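Bench Tips: Trying Out a Gripper Before You Believe the Brochure

I have been talked into enough grippers to be a poor audience for a sales pitch. The last round was two hand-held units, the Skerklow parallel jaw and a softer two-finger one from Casley, tried on tableware for a week. These are the habits that saved me time, plus a few places where I think the whole business is oversold.

Buy the dishes first. People spend $3,055 on a jaw and then test it on a foam cube. Foam forgives everything. Get plates and bowls from a thrift store, glazed ones, with a rim and a foot, and mix the shapes.

Wipe the jaw pads before every session. Plain water and a lint-free rag. Alcohol is fine on the Skerklow pads, but it left the Casley ones chalky, whatever the leaflet says.

Mark your start positions on the table with pencil ticks. Tape lifts a rim just enough to help the fingers get under it, and then your numbers are better than your gripper. 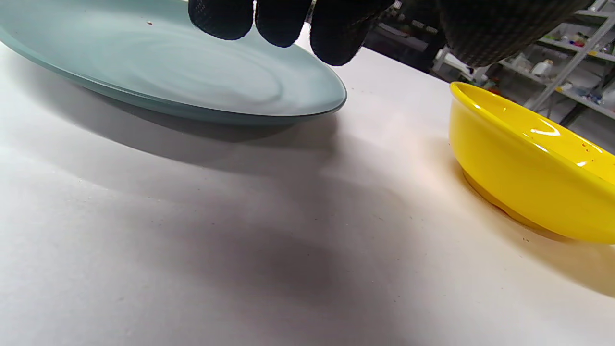
Flat dishes are where most jaws fall down. A brochure will show you a mug, because a mug has a handle and straight sides. Ask for a plate. Try the move with your own hand first and pay attention to where the fingers go. A gloved hand takes the plate by the far edge with the fingertips hanging over the top of it, and it tips the plate on the way up. A parallel jaw that can only come straight down has no answer to that, and you will end up buying a wrist joint you weren't quoted for. Bowls are easier, but a shiny one brings its own trouble. Glare on a glossy yellow rim can look like an edge to a cheap depth camera, so turn the lamp before you blame the software.

Gloves. Thin knit ones in black are good if your tracking software likes a hand with no skin tone in it. Mine did, a little. The Sadowski people claim it matters a great deal, and I couldn't get their result on my table. Try it both ways before you order a box of 200.

Do 50 picks of one object before you change anything. Ten tells you how lucky you were. Write down the drops in pencil as they happen, and don't let the person doing the picking keep the tally.

Thin things next. Anything long and narrow that has to end up over a bowl will show up slop in the fingers faster than a plate will. The grip may hold and the far tip still wanders. Watch the tip. 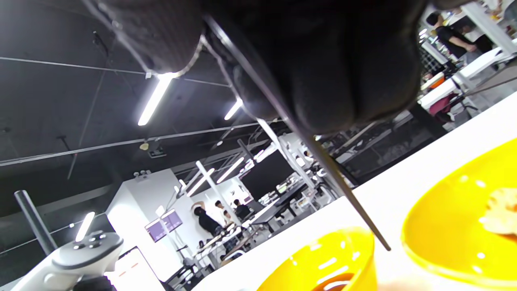
Slop also gets worse as screws back out, so put a wrench on the finger mounts every Monday. On the Skerklow I found 7 loose ones after the first week – I would like to hear how that passed inspection.

Controllers: a plain handheld game controller does the job for jogging and for open and close. The teach pendant Casley sells with its kit has a nicer screen and a worse thumbstick. I'd save the money. Whichever you use, map "open" to a button you can't hit with the heel of your hand.

Crumbs and bits of chip make a decent last test, and a humbling one. Both units crushed nearly half of mine. If the seller says "delicate food handling," send them a bag of something flaky and ask for the uncut video.

Don't trust a comparison made on two different tables, mine included if you work under other lights. The Mitetstead shop ran the same jaws in April and liked the Casley better. I still lean toward the Skerklow for bowls and neither of them for plates.

Store the pads flat, out of the sun, with the backing paper on.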